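Cutach Hand-Held Gripper, Pair – Build Kit
Category: Workshop Robotics > Data Capture > Hand Tools
Share 18 | Comments 42

The Cutach is a two-finger gripper held in the hand and used to record manipulation demonstrations for a robot arm. It is sold as a pair, one unit for each hand. The kit is intended for home builders and shared workshops with access to a 3D printer and basic hand tools. Design and documentation by Nélida Carrasco.

Each kit contains fasteners, linear rails, finger blanks, pad material, a marker sheet and a camera mount. Printed parts are not included. The files print without supports on a bed of 220 mm or larger. The camera and lens are purchased separately; any wide-angle module that fits the Flastlow mounting pattern can be used.

Finger travel is 91 mm at full opening. The return spring is rated at 20 N and can be swapped for the lighter Prostano spring, which suits paper goods and thin plastic. Pads are cut from the supplied sheet and bonded to the fingers with contact adhesive. Let the adhesive cure overnight before closing the jaw under load.

A square fiducial marker, black on white card, mounts on top of the gripper. Keep the card flat. A bowed marker produces pose jitter that no amount of calibration will remove. In two-handed work, the camera on one unit should have a clear view of the marker on the other when both are held over the work surface. A bottle of water and a small upright frame on a round tabletop make a workable first setup, provided the second gripper stays in view.
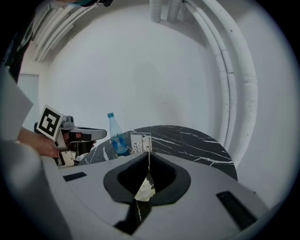
Assembly notes

1. Fit the rails before the housing halves are joined. The rear screws cannot be reached afterward.
2. Set the jaw parallel with the two grub screws under the finger carriage – a quarter turn is usually enough.
3. Route the camera cable through the rear channel and leave 42 mm of slack at the strain relief.
4. Calibrate the lens in its final position. Repeat if the mount is loosened.

Glossy tabletops can reflect overhead lights into the lens. Lock exposure before recording.

Compatibility

Recorded sessions export to the Rao trajectory format, version 3 and later. Earlier versions read the video stream but discard gripper width. The finger blanks share a bolt pattern with the matching arm-side jaw, so one set of pads can be tested on both.

Spare pad sheets and marker cards are listed separately. Kits ordered before Thu 11 March ship with the older carriage, which takes M2.5 screws in place of M3.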